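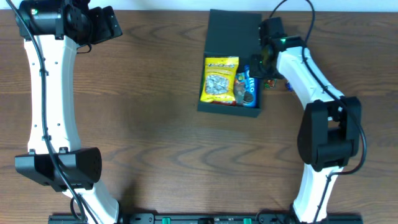 Speaker notes, shed robot talk, March 7, 2022

Start with money, everyone wants to know about money. Say: two arms, one rail, one table, and a total I've agreed not to read out while my sister is in the room. Explain that the whole point of the build is to put snacks in a box. Let that sit. The arms bolt to a black rail along the near edge of the table, one at each end, and the middle stays clear for whatever we're picking up. We started with a yellow snack bag and a packet of Oreos, and we called that stage Gamar, after nothing in particular. Name Niilo Vainio here for the wiring. He'll pretend he doesn't want a mention.

Pause for the cable question. There is always a cable question. Short answer: leave more slack at the elbow than you think you need, then add a bit more. Long answer: see me at the break and bring a coffee.

Next, why snacks. Blocks are easy. Every arm on the internet can pick up a block. A chip bag changes shape when you squeeze it, has no proper corners and slides about on a wood table like it pays rent there. Chocolate bars behave until they land at an angle. Asuka Shibata wanted to use socks and she may yet get her way.

Read out the build order, slowly, people write this down:

Rail first. Get it square to the table edge before you tighten anything.
Arms second, one at a time.
Power up one arm with the other unplugged. I skipped this in January and bought a new gearbox.
Cables last, then redo the cables.

Tell the gearbox story if we're running ahead. Keep it under three minutes. Don't do the noise.

Move to layout. Spreading things out matters a lot more than I wanted it to. For weeks we piled everything up because it looked impressive, and the software (ours is called Pastolow, Tuncay's choice, no, he won't explain) kept reading two bags as one large and disappointing bag. Gaps between items fixed more than any of my clever code did. 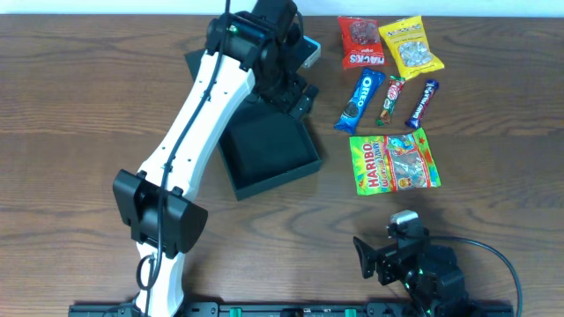 Snacks laid out to the right of the empty tray, Haribo nearest the rail.

Give the numbers, since I promised numbers. Our last long run was 96 picks. Of those, 37 needed a hand from a human, usually mine, usually while saying something I won't repeat. Expect a groan. Point out that the run before was worse and I didn't bring those figures.

Mention colour here. Bright packaging is a gift on a brown table. Anything dark going into a black box is a different story, and Ruby-Lee Harawira has been right about painting the inside white since the day she joined. Thank her. Concede in public, it's cheaper.

Grippers next. We've been through three versions of the fingertips. The first lot were smooth and useless. The second lot were rubber and wouldn't let go. What we want is enough grip to lift a bag by its edge and little enough that it drops when told. Pass the spare tips around the room now and ask for them back, twice. Last time I went home with one fewer.
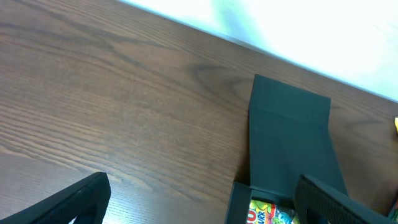 The other thing about grippers is how close you come in. Too high and you pinch air. Too low and you shove the whole box across the table, lid and all, and every position you saved is now wrong. We creep down the last bit at roughly a quarter speed. It's dull to watch and it works most of the time.

Lids: skip unless asked. If asked, say a lid left open is a wall as far as the arm is concerned, so come in from the other side.

Wrap up with the shopping list on the handout. Yatziri Cuevas has spare copies at the back. Remind people the shared bench is booked through her, and that eating the test objects before a run is finished still counts as tampering.

Questions. If Tuncay asks about Gusard, the answer is after Easter.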